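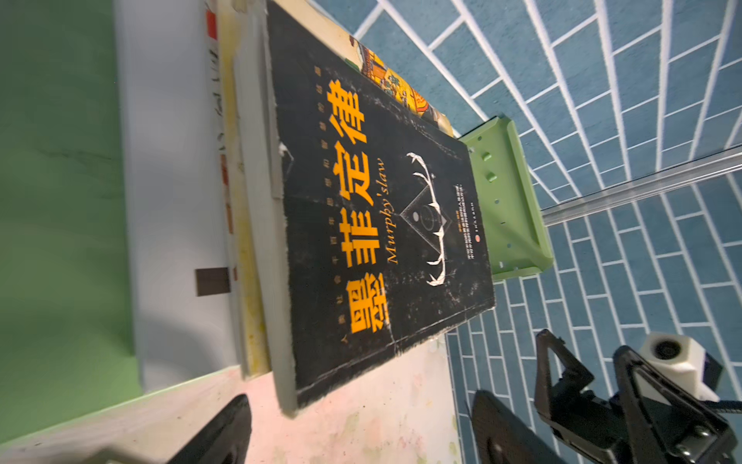 3.2 Wear and shelving practice in shared household collections

The second part of the study considered how books are kept once they leave a formal library. Households in the Paltmont district were visited by Mehwish Magsi and Yi-chun Tse, who recorded the state of covers, spines and corners using the Skamo scale. The scale runs from 1 (as new) to 8 (unusable). Of the 3777 volumes recorded, 200 were chosen for closer study. Books kept in flat piles were scored separately from those kept upright, as the load on the lower covers differs.

Figure 4. Books from the mixed-age group.
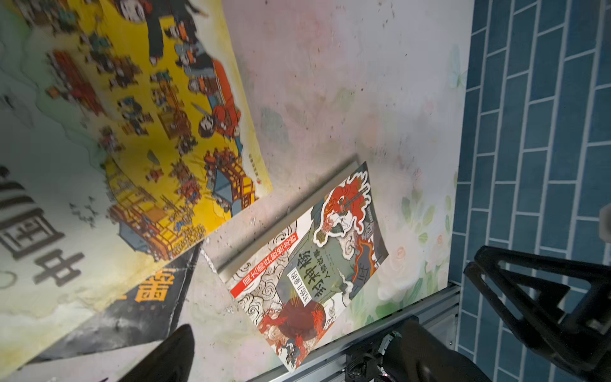
Children's titles formed a distinct group in the sample. They were larger on average, were handled by more than one reader, and were often returned to a different place from the one in which they had been found. Illustrated editions of traditional stories, such as the copy of 封神榜 in Figure 4, were commonly kept with picture books of other sizes, and a large yellow cover may then lie partly over a smaller one. Where sizes were mixed in this way, the Sitthichai method of sorting by height was difficult to apply. Overlap was therefore entered as a separate field.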